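Getting Wax, Rings and Sticky Spots Off Wood Furniture

My grandmother polished her sideboard every week of her life, and by the time it came down to me it had so many layers of polish on it that you could write your name in the top with a fingernail. I loved her dearly and I love that sideboard, but it took me most of a July to get it back to something like wood. So if you take one thing away from this page, let it be that most furniture wants far less fussing than we give it!

Start with plain dusting. A soft cotton cloth, barely damp, wiped along the grain and then followed with a dry one. Old T-shirts are wonderful for this once you have cut off the seams and any printing. I keep a stack in the hall closet and throw them in with the towels when they get gray. Skip the fabric softener on that load, as it leaves a film on the cloth that ends up on your table.

White rings

A white ring from a glass or a mug is usually moisture caught in the finish, and it hasn't reached the wood. Give it a day or two first. Some of them fade all by themselves while you are busy worrying. If it's still there, lay a dry cotton cloth over the mark and press with a warm iron (no steam, lowest setting) for a few seconds at a time, lifting to look in between. My neighbor Reiko Tsuchiya swears by plain mayonnaise left on overnight, and I have to admit I've seen it work on her coffee table, though the kitchen smelled like a sandwich at breakfast.

Black rings are a different story. Those have gone down into the wood itself and will want sanding and refinishing, or a nice big plant saucer. I have gone with the saucer twice.

Candle wax

Let it harden completely. A bag of ice cubes held on it for a few minutes helps, as long as you wipe up the drips. Then ease it off with the edge of an old plastic card, held low and pushed gently. What's left is a cloudy smear that comes away with a dab of cream wax on a soft cloth. Please don't use a kitchen knife. I did, and there is a little crescent in my dining table that I have been covering with a runner ever since.

Sticky drawer fronts and door edges

This is the spot where hands go, so it collects cooking grease and hand cream and goodness knows what else. A few drops of dish soap in a bowl of warm water, a cloth wrung out until it hardly feels wet, and patience. Do a small patch, dry it, then move along. If the surface turns tacky and stays tacky, the finish itself may be softening, and more washing will only make it worse. Let it rest in a dry room for a week and see how it feels.

For drawers that stick when you pull them, rub the runners with the stub of a candle. White is best, as colored candles can come off on your linens.

Scratches

A walnut really does hide a small scratch on dark wood. Break the nutmeat in half, rub it along the line, wait a few minutes and buff. On lighter wood I use a wax crayon from the hardware store, a shade paler than I think I need — you can always go darker, and you will be sorry if you start dark. For the deep ones I call Tarcísio Arruda, who repairs chairs two streets over and has talked me out of sanding more than once. He works in fine grits only, 1000 for the last pass between coats, and he told me he would rather see a scratch than a dip where someone tried to get rid of one. Anything as coarse as 200 stays away from my finished tops altogether.

Waxing

Twice a year is plenty. Put on much less than seems right, a smear about the size of a pea for a chair seat, and rub it in along the grain. Have a cup of tea. Then buff with a clean cloth until your hand slides without dragging. If it drags, you used too much, and a second buffing the next morning will usually sort it out (this is when I put the radio on and make a proper job of it).

One more thing on placement. Strong sun will change the color of nearly any wood, and it does it so slowly that you only find out when you move the lamp. Turn things now and then, shift the bowls and picture frames over a few inches every month or so, and pull the curtain during the brightest part of the afternoon. Keep wood away from the heating vents, too. I had a lovely little side table split right down the middle one winter, and I could have saved it by sliding it across the room.

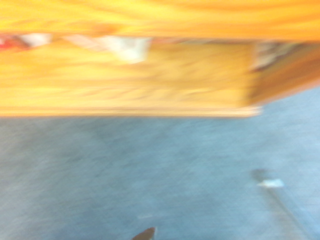
Felt pads are worth buying in the big sheet, so you can cut them to fit whatever you have. Stick them under lamps, vases and anything pottery with a rough foot, and check them when you wax, as they pick up grit and then they scratch as badly as the thing you were guarding against.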